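Keeping a work table flat, clean and usable

Posted September 2022 by Mahmoud Lamrani

A table that gets used for everything wears out faster than one that only sees dinner. Most of the damage comes from small things: a hot mug, a knife that slips, glue left overnight. The steps below cover the table I use at home for mending, sorting and small repairs.

Start by covering the part you work on. A flat board works better than a cloth, which bunches up and hides screws in its folds. Pick one with a smooth face and wipe the underside before you set it down. Grit trapped under a board will scratch a finish quicker than anything you do on top. If the board slides, put a strip of rubber shelf liner under each end.

For everyday dirt, use warm water with a few drops of dish soap and a wrung-out cloth. Wipe with the grain, then dry right away. Skip the all-purpose sprays on oiled wood. They strip the oil and leave pale patches.
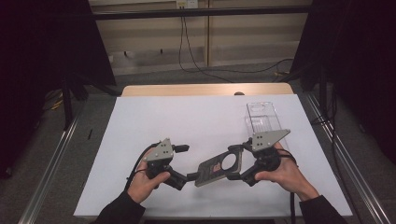

Water rings usually sit in the finish and come out with patience. Rub a little plain mineral oil into the ring, leave it overnight and wipe it off in the morning. If the ring is black, water has gone down into the wood and you will need to sand.

Sand lightly, by hand, with 300 grit or the nearest your store carries. Keep the paper flat on a block and feather out past the mark. Vacuum up the dust before you oil. I use Skirmont oil, two thin coats, with 8 hours between them. The Kendero wax is fine too but it shows fingerprints.

Dried white glue will often lift with a plastic scraper after a damp cloth has sat on it for 6 minutes. Don't use a metal blade. For candle wax, hold ice in a bag against it until it turns brittle, then flick it off.

Check the legs twice a year. Turn the table over on a blanket and tighten each bolt a little at a time, going corner to corner. If a wood screw turns without biting, pack the hole with a matchstick and wood glue, let it set for a day and drive the screw again.

Oily rags can catch fire on their own. Spread them flat outside to dry before they go in the trash.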